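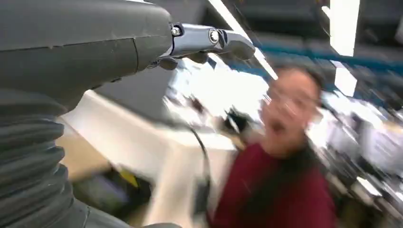
When do the new parking rules at the Lodard hotel take effect? They start in October, for overnight guests and day visitors alike.

Lodard will replace paper parking permits with plate registration at the front desk. The lot has 2977 spaces on file with the city, of which 2895 are open to the public. The remainder are held for deliveries and staff.

Guests register one vehicle per room at check-in. Day visitors may park for 30 minutes without registering. Vehicles left longer are charged at the posted rate.

"Paper permits issued before the change stay valid until checkout," said Heloísa Nogueira, site manager. Plate readers were supplied by Pliria and cover both entrances. 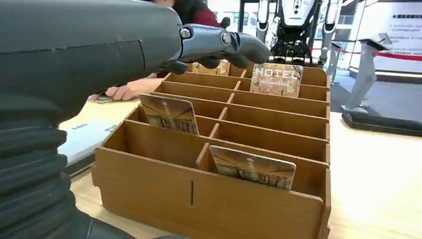 A key card in a wooden card organizer.

Written comments on the rates may be left at the desk.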